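We're hiring a perception and tooling developer at Handent

Hi! I look after the software side at Handent, and I need another pair of hands. We're a small crew in Plondden writing the code that lets robot arms pick up everyday household stuff, and our planner (we call it Cai) has gotten good enough that everything feeding into it now looks a bit shabby. That's where you'd come in.

Most of your week would go into Edico, our labelling and replay tool. I wrote the first version in a hurry and it shows. It holds 3,541 recorded grasps at the moment, and scrubbing through a long one is slow enough that I go and make tea. You'd rebuild the timeline, sort out how we store wrist camera video next to joint data, and then (this is the fun bit!) start working on the segmentation model that tells Cai where one object stops and the next one starts.

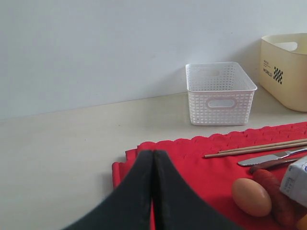 Wrist camera view over the red cloth: chopsticks, a knife, an egg and a sausage, all close together.

Thin things beside other thin things are our biggest headache. Cutlery handles get merged into one long blob, shiny blades confuse the depth estimate, and ruffled fabric edges get reported as objects in their own right. We have 229 open tickets in the perception tracker and 181 of them are some flavour of that. I'd love to talk to someone who reads that and already has an opinion.

What I'm hoping you've got: solid Python, enough C++ to fix things in our control loop without being scared of it, and some real time spent with camera calibration or point clouds. ROS 2 is handy but you can pick it up here. A degree is fine, no degree is fine too. If you've built a tool other people used every day, tell me about that first, even if it had nothing to do with robots.

It's a full-time, permanent job, with 2 days a week from home if you like. The rest is in the lab, mostly because debugging a gripper over video chat is miserable. Start date is November, and I can be a little flexible on that if you're finishing something up.

To apply, send me a resumé and a short note about a bug you enjoyed chasing. No formal cover letter please, I skim them and feel guilty. Applications close Saturday, July 25, 2026. After that there's a phone chat with me, then a paid half day in the lab where we work through a real ticket together. Bring your own laptop if you have a favourite editor set up, otherwise you can use one of ours.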